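Nollasgate Tabletop System
Operator Guide
Section 4: Recording Demonstrations for the Cups and Coasters Task

4.1 Scope

Section 4 covers the recording of demonstrations in which a cup or mug is picked up by its handle or body and set down on a coaster. It applies to stations fitted with the Plolla two-finger gripper and the wrist camera supplied with it. Stations with the suction head are covered in Section 6.

The operator should have completed the arm calibration in Section 2 and the hand controller practice in Section 3. Demonstrations recorded on an uncalibrated arm will be rejected at upload and cannot be repaired afterward.

4.2 Before the Session

1. Switch on the station and allow the arm to reach its rest position. Keep both hands outside the marked work area until the status light is steady.

2. Open the Brorkonero recorder and select the task "Cups and Coasters." Confirm that the station name on the screen matches the label on the base of the arm.

3. Clean the wrist camera window with the dry cloth provided. Do not use glass cleaner.

4. Inspect both gripper fingers. Light scuffs and surface wear are acceptable. A finger that is cracked, or that moves when pressed by hand, must be replaced before recording.

5. Check the live wrist view. Both finger tips must be visible in the lower part of the picture with the gripper open. If only one is visible, the camera bracket has shifted and must be reset as described in Section 2.

6. Open and close the gripper 4 times with nothing between the fingers. The fingers should meet evenly each time.

CAUTION: Ceramic cups can break if the gripper is closed at full force. Set the grip limit to "Fragile" before any cup is placed on the table. The setting returns to "Standard" each time the recorder is restarted.

4.3 Approaching a Handle

The approach is the part of the demonstration from which the system learns the most, and it is also the part most often hurried. Operators should complete the following steps at an even pace.

1. Bring the gripper above the cup with the fingers fully open.

2. Turn the wrist until the handle points toward the gap between the fingers. Make this turn while the gripper is still clear of the rim.

3. Lower the gripper until the handle lies between the two fingers. The handle should sit near the middle of the gap, with open space on each side. Stop all motion briefly before closing.

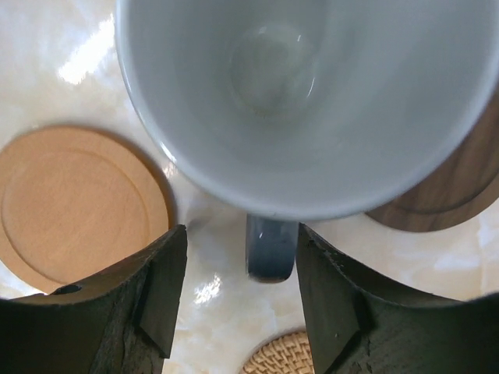 4. Close the gripper with a single, continuous press of the trigger. Do not pump the trigger. If the cup shifts as the fingers close, continue the demonstration; small shifts are useful and should be kept.

5. Raise the cup straight up until it is clear of all nearby objects, then move toward the chosen coaster.

NOTE: If the handle is missed, the operator may open the gripper, rise, and try again within the same recording. A recording may contain up to 2 attempts at the same handle. After a second miss, stop and mark the recording as "Failed grasp." Failed grasps are stored separately and must not be deleted from the station.

4.4 Arranging the Table

The system must learn to work on tables that it has not seen before. For that reason the layout is changed between recordings, and the objects are never returned to a fixed home position. Each layout should be prepared by hand with the arm parked.

1. Park the arm and wait for the steady status light.

2. Place the coasters first. Leave at least one coaster unoccupied and within reach of the arm.

3. Place the cups. Cups may stand directly on the table, on a coaster, or together on a tray. Turn the handles in different directions.

4. Add or remove one object that is not part of the task, such as a cloth or a food container. Do this on alternate layouts.

5. Enter the layout number in the recorder and select "New layout."

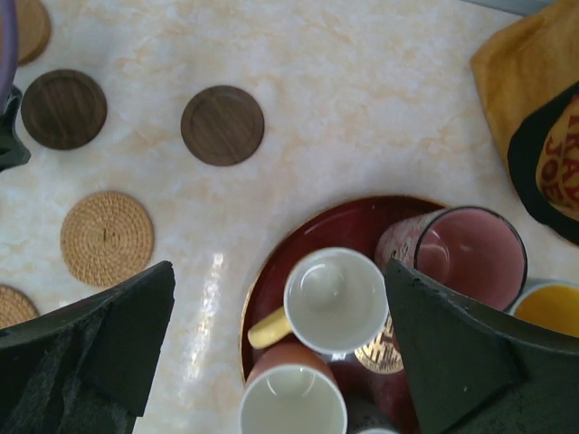
Variety in a layout should come from both the objects and the spaces between them. An operator who changes only the cups, and leaves every coaster where it was, will produce recordings that look different but teach much the same motion. Move the coasters closer together on one layout and farther apart on the next. Crowded groups are encouraged where the arm can still reach the handle safely; cups gathered on a round red tray, with one yellow handle extending to the lower left, call for a more careful approach than a cup standing by itself. Dark wooden coasters and woven rattan ones may be used on the same table, and a crumpled cloth at the corner is an acceptable extra object. Objects may be partly outside the wrist view. They do not need to be moved inward for the sake of the camera.

The following arrangements are not permitted:

- a cup resting on its side, unless the instruction calls for it
- one cup stacked inside another
- any object that overhangs the edge of the table
- any cup containing liquid

Glossy tabletops may show bright patches of reflected light in the wrist view. A patch that covers part of the bare table does not affect the recording. If a reflection hides the selected cup or the selected coaster, adjust the blinds or the overhead light before starting, and leave the lighting unchanged until the layout is finished.

4.5 Setting Down on a Coaster

1. Read the instruction shown in the recorder. It will name the cup, the coaster, or both. If the instruction names a coaster that is already occupied, press "Skip" and request another.

2. Carry the cup to a point directly over the coaster. Avoid passing over other cups where a clear route is available.

3. Lower the cup until it rests on the coaster. The base should be fully inside the outer edge.

4. Open the gripper, pause, and rise straight up. Do not turn the wrist while the fingers are still beside the cup.

5. Return to the ready position and press "End."

The view from the wrist is narrow, and a finger will often hide part of the coaster during the final approach. Operators should choose the coaster before descending and should consult the overhead display if the target is no longer clear. Lifting the gripper a short distance to look again is allowed and does not need to be marked. 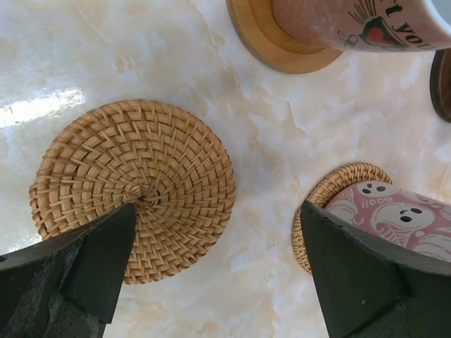
Wrist view with an unoccupied rattan coaster partly hidden by the left finger.

CAUTION: Do not reach in to straighten a coaster while a recording is in progress. If a coaster slides or a cup is about to fall, press the stop button and wait for the arm to hold before entering the work area.

4.6 Session Length and Review

A standard session contains 27 accepted recordings. Operators may end a session early, but the recordings should be reviewed on the same day. Rest the controller hand for 8 minutes at the midpoint of the session.

To review a recording:

1. Select the recording from the session list and play it at normal speed from the wrist camera.

2. Confirm that the spoken or typed instruction matches what was done. A correct motion with the wrong instruction must be relabeled, and a note entered in the comment field.

3. Trim any idle time before the arm first moves. Do not trim the pause before the gripper closes.

4. Mark the recording "Accepted," "Failed grasp," "Failed placement," or "Discard." The last option is reserved for recordings in which a person entered the work area or a camera stopped.

Accepted and failed recordings are sent to the Ebihara server when the session is closed. Uploads from all stations are paused each Wednesday for maintenance; sessions closed on that day remain on the station and are sent when service resumes.

4.7 Closing the Station

Park the arm with the gripper open and empty. Return cups to the padded bin, and store the woven coasters flat. Switch off the controller first and the arm second. If any cup was chipped during the session, record it in the station log and remove it from the set.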